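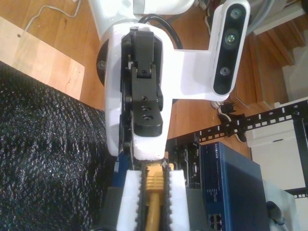 A reader of my last report wrote to me that a machine which cannot put in a cable without help will never be trusted with the laundry, and that I should stop traveling to see such machines. I have thought about this remark, and I went to the open day in Zadholm in spite of it.

The host was Wadorex, a small company on the upper floor of the old Vasenero building. We were seven visitors in my group and we entered at 10 in the morning. Their question is simple to say: can two arms do the small work of a network rack, for example take a yellow Ethernet cable, turn it the right way and bring it to the switch? For me it takes a few seconds and I do not think about it. For the arms it is a long job. The plug is small, the cable bends where it wants, and the fingers must hold it without crushing it.
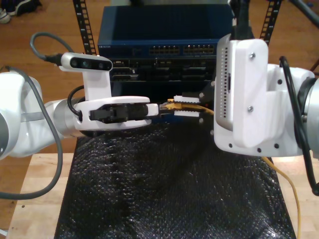 Two arms, one yellow plug, in front of the blue switch.

On the wall they had written the results until January. From 1,413 tries, 1,291 were marked as good. I asked what happened in the others, and the answer was that most times the plug came to the port at a wrong angle. I liked that they did not hide it. A technician in a shop could not accept this number, I think, but two years ago I saw a similar demonstration at the Aksoy fair and it was much weaker.

After the cables we got coffee and a talk about home tasks — folding towels, loading a dishwasher, sorting screws into boxes. Of these only the screws are near to real use, in the opinion of our guide. The towels have been tried over 207 times and the film we saw was played faster than real life, which was written in the corner.

The visit is free, but you must register before. The stairs are steep and there is no elevator.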